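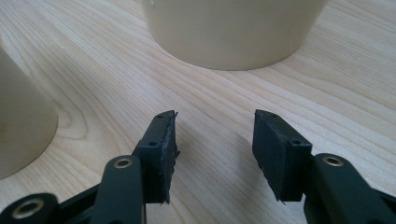

Can a machine clear a kitchen table yet? It can move most of what is on the table most of the time, but it is slow, and someone still has to be in the room.

That is the short version from an engineer at Rimska, a small company that trains robot arms for household and light shop-floor work. She has been there 7 years and spent the first 2 of them on warehouse equipment. We talked in the company's workshop in Gredilstead, and later by phone when I had more questions. She asked to go without a name so she could speak for herself and not for the company.

I started with cups and canisters, the plain round things every kitchen has.

"People assume round is easy," she said. "It's easy if you come at it straight and you're wide enough. If you come in off center, one finger touches first and the thing slides or turns. A person feels that and corrects. Our arm has to notice it, and it notices late."

Width is the first limit. A gripper with two fingers can only open so far, and large containers often have to be picked up by the rim or pushed. Pushing is underrated, in her view. A lot of what people do at a counter is shoving things a few inches to one side, and a machine can learn that fairly quickly.

The second limit is the surface of the fingers. Bare plastic slips on smooth walls, so many grippers get a layer of foam.

"Foam is great until it wears," she said. "It tears at the corners first. Then little bits come off, and you get a grip that works on Monday's objects and not on the next batch. I'd like to say we have a schedule for changing pads. We change them when somebody gets annoyed."

I asked how the machine learns a chore in the first place. Most of the company's practice material comes from people doing the job by hand with the same kind of gripper the arm will use. They squeeze, lift, carry, put down, and do it again. One person can get through 43 clean pick-ups in a session before their attention goes.

"After that they get sloppy, and the robot learns sloppy. We had a stretch where the arm would hesitate over everything for a second before closing. It had picked that up from one tired person."

Was it fixed?

"Mostly. We threw out those sessions. It still does it with tall things and I don't know why."

The company has two names for its work. Galbraith is the home project, which covers tables, counters and shelves. Jurkevex is for small shops and covers restocking and putting returned goods back. I had expected the home project to be behind, and it is. Shops have labels, and shelves of a known height, and the stock looks the same from one box to the next.

"In a shop, the jar is the jar," she said. "In a house you've got a jar, and a thing that used to be a jar and is now for pens, and they go in different rooms."

The shop arm can restock a low shelf without help on a good day. It cannot deal with a torn carton, and it should not be near customers. It takes 15 minutes to fill a section that a stock clerk would fill while talking to someone else. The owners who have tried it like it for the hour before opening, when speed matters less.

At home the gap is larger. Wiping a flat table is close to solved, she thinks, provided the table has been cleared. Clearing is halfway there. Laundry she would not put a date on. Dishes depend on the dishes.

"I get asked about dishes more than anything. Plastic bowls, fine. A thin glass with soap on it, no. I wouldn't let it hold one of mine."

I asked what she would tell someone thinking of buying a home machine in the next year or so. She took a while to answer.

"Ask to see it do the job ten times in a row, with your things, in your kitchen. Don't watch the hand, watch the person standing next to it. If they keep stepping in, that's the product you're buying, plus the person."

She does expect the shop work to become ordinary before the home work does, with one arm doing one dull task behind a counter. The next round of Galbraith trials is planned for April and will stay with tables. Shelves above shoulder height have been dropped from the plan for now, along with anything that has a lid.

"Lids need two hands," she said. "We've got one."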